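Cleaning the microwave and other jobs I put off

Posted Sunday, July 12, 2026

Quick one this week, been flat out. A few people asked after the May post about ovens whether I'd do the smaller stuff, so. Microwave mostly, then kettle, then the fridge seals if I've still got the energy.

Steam first. Always steam first. Mug or bowl of water, half a lemon squeezed in and the skins dropped in after. No lemon, use a splash of white vinegar, it stinks for a bit but it goes. Put a wooden spoon or a wooden skewer in the bowl so the water doesn't sit there and then erupt at you when you move it. Full power till the window's fogged. Then leave the door SHUT. Go and do something else. The standing is what softens the crusty bits, and everyone opens it too early, me included.

Then wipe. Roof first, then sides, then floor, or you're dripping old soup onto what you've just done. Bad patches get a paste of bicarb and water, leave it on, wipe, rinse the cloth, wipe again. No wire wool, no green scourer. Scratches the lining and then food sticks to the scratches.
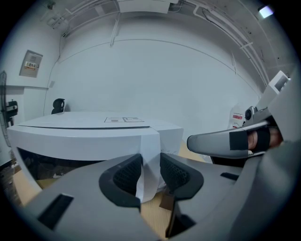
Paper is the other thing I get asked about. Kitchen roll over a bowl of beans, yes, stops the splatter, but plain white stuff and no longer than it needs. Not newspaper, not anything with printing on, and not brown bags. And clear away any loose sheet hanging off the front of things before you start, like the white one drooping down there, because it'll be in your wet cloth within a minute and then you've got mush. Same goes for covers on the top. Don't drape anything over the vents when it's on.

Turntable next. Lift it out, let it cool if you've just steamed, warm glass under a cold tap is asking for it. Washing up liquid and warm water. Most will go in the dishwasher but check your booklet. The bit people forget is the roller ring underneath, pull that out too and do the little wheels with an old toothbrush. If your plate judders when it goes round it's nearly always a crumb stuck in the track. Jhonatan Muñoz wrote in to say he was pricing up a new one when he found a dried pea under his. Saved himself a trip to Stardale.

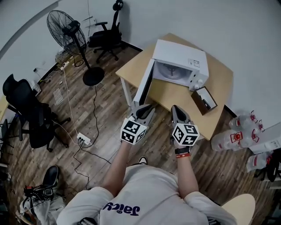
Door seal and the edges of the door want a damp cloth, wrung right out. Run it along the bottom edge as well, grease collects there and you don't see it till your sleeve's in it. Handle, buttons, done. With buttons spray the cloth and never the panel. Unplug it if you're going to be pressing things.

Smells — bowl of bicarb left in overnight, door closed. For burnt popcorn you might need 2 goes. Coffee grounds work too but then it smells of coffee, your call. Take the bowl out before anyone uses it!

Kettle. 100 ml white vinegar, top up with water to cover the scale, boil, leave an hour, pour away, then boil and bin twice with fresh. If the flakes won't shift do it again, dont go at it with a knife. Hard water areas, you'll be doing this monthly, sorry.

Fridge seals. Cotton bud, warm soapy water, into the folds. Dry it after or you get the black spots back. To test a seal shut a bit of paper in the door and tug, if it slides out easily then the seal's not gripping. Try it in a few places becuase they tend to go at the corners first.

Cloths in the wash hot, on their own, no fabric softener, it stops them soaking anything up.

Next time limescale on taps. Send me what you want after that.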